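Guvudero Digital Assets, Research Desk
10 Feb 2020

1/ The desk has published its January note on transaction fees and small transfers. The main findings follow in this thread.

2/ We reviewed 837 customer withdrawals made through the Ellow wallet. Of these, 337 were for amounts small enough that the network fee mattered more to the customer than the exchange rate.

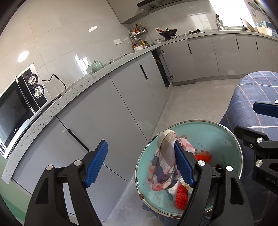 3/ Customers who chose the "standard" fee setting generally paid more than they needed to. The setting is based on recent demand and is slow to adjust when demand falls, as it does on most weekends.

4/ Grouping several withdrawals into one transaction lowers the cost for each customer. The drawback is a longer wait. In our survey, 81 percent of respondents said they would accept a delay of up to 2 hours in return for a lower fee.

5/ The note does not forecast prices. Agnes Åberg and Ho-yin Kwok prepared the fee tables, and questions on method should be sent to the desk in writing.

6/ We have received a number of comments on the survey. One is shared below with permission.
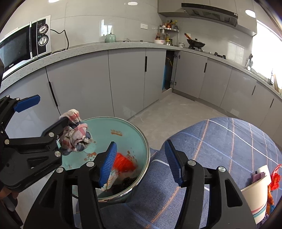
Victor Minja: The survey asked people whether they would wait, but it did not say what they would save. I would wait two hours for a real discount. I would not wait for a few cents. Please give both figures next time.

7/ We accept this point. The next survey will state the expected saving beside each waiting time, and the results will be reported separately for small and large withdrawals.

8/ Withdrawals sent through Bergeron accounts were left out of the January note, as their fees are set by contract. Zodwa Ntuli is preparing a separate paper on those accounts.

9/ Customers do not need to change any settings at this time. Current fees are shown on the withdrawal page before a transfer is confirmed.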